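Ticket 232 – scanned Transactions, pages missing / OCR rubbish
Opened September 12, 2024
Raised by: Damian Ruchti
Status: open

Mining society archive, vol 11. Search for "Durkton colliery" gives no hits, but the paper is listed in the index. PDF opens fine on my end. Files attached.
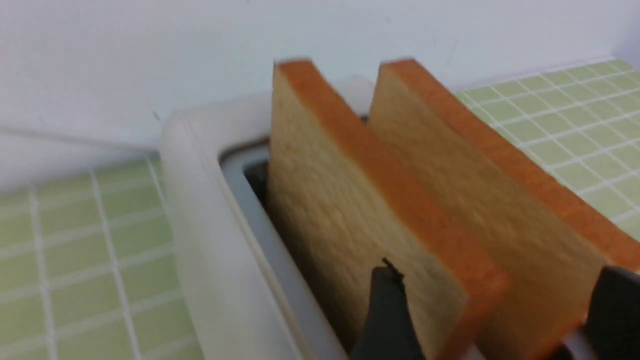
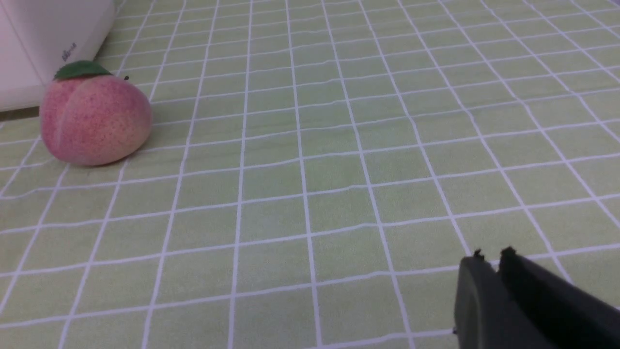
Toaster and tablecloth
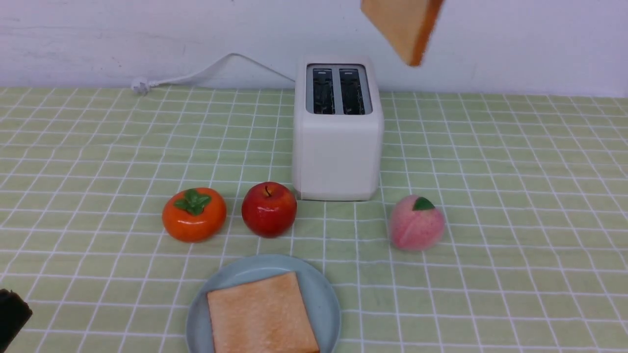

Checked the master scan. Discussion of the Kornora shaft paper stops mid-sentence, next page is the Eberhard ventilation lecture. So a gathering skipped at scanning, or the bound copy is short. Haven't been down to the stacks yet.

Update – bound copy is complete. 7 pages never scanned, incl. the fold-out section of the seams. Rescan requested.

Update – OCR re-run in Fanura with the old-type setting on. Better. "Durkton" was coming out as "Dnrkton" all thru, hence no hits. Two-column tables still a mess, figures for the pumping trials run into each other. Will key those by hand.

Update – rescans back. Fold-out came in sideways, rotated and saved. Page order fixed, bookmarks redone. Index links after the gap all pointed to the wrong page, off by 7, corrected.

To do:
re-upload to public site
clear the search cache – old text still showing
check vol 12, same batch from April, proably same fault

Leave open till vol 12 is looked at.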